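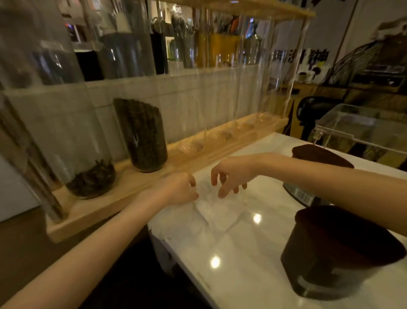 Locomotive No. 487 — Annual Running Gear and Boiler Inspection, with Comments

26 June 2021
By Oluf Thoroddsen

Stermont shed, road 3. Engine cold, boiler drained, tender coupled. Items marked OK need no further work before steaming. Items marked HOLD must be signed off by Dagný Thygesen before the fire is lit.

1. Smokebox door and ring. OK. Door seats evenly all around. Two dogs were stiff and have been cleaned and greased.

2. Superheater header and elements. OK. Header joints dry under hydrostatic test. Element ends show light scale only.

3. Tubes, firebox end. HOLD. Slight weep at one tube in the bottom row, left of center. Re-expand and retest. Do not bead over again; the bead is already thin from the April work.

4. Staybolts. OK. All hammer tested by B. Chauvin with pressure on the boiler. Telltale holes open and clear. No broken bolts found.

5. Hydrostatic test. Held at 285 psi with no visible drop. Pass, except for the weep noted in item 3.

6. Safety valves. HOLD. Removed and sent to the bench. Valves are to be reset and sealed, then witnessed in steam. The seal wire on the rear valve was missing when it came off.

7. Water glasses and try cocks. OK. New gaskets fitted. Bottom cock on the fireman's side was partly blocked with scale and has been rodded out. Blow down both glasses at every crew change.

8. Injectors. Left OK. Right HOLD — combining cone worn, replacement on order from Eskildsen.

9. Oil burner and atomizer. OK. Burner lip cleaned of carbon. Firing valve moves freely through its full travel. Flash wall has one cracked brick, acceptable for this season.

10. Tender oil tank. OK. Emergency shutoff tested by pulling the cord from the cab, three times, closed fully each time. Vent screen clear. Heater coil tested with air, no leaks.

11. Driving boxes and wedges. OK. Wedges set up by F. Agudelo. The left main had been running warm last year. Check by hand at the first two stops.

12. Side rods and crossheads. OK. Left crosshead shoe clearance is near the limit. Measure again after 300 miles.

13. Air brake. HOLD. Leakage on the brake pipe is within limits, but the tender brake cylinder piston travel is too long. Adjust slack and repeat the test with the engine and tender coupled.

14. Cab. OK. Gauge glass shields in place. Floor boards on the engineer's side replaced with stock from Lostamwood. Fire extinguisher in date.

Comments

Item 3 is the only boiler repair outstanding. B. Hjaltested has the expander and will do the work from inside the firebox, with a second person at the door for the whole time.

The inspection card in the cab still shows last year's entry. Replace it when the holds are cleared.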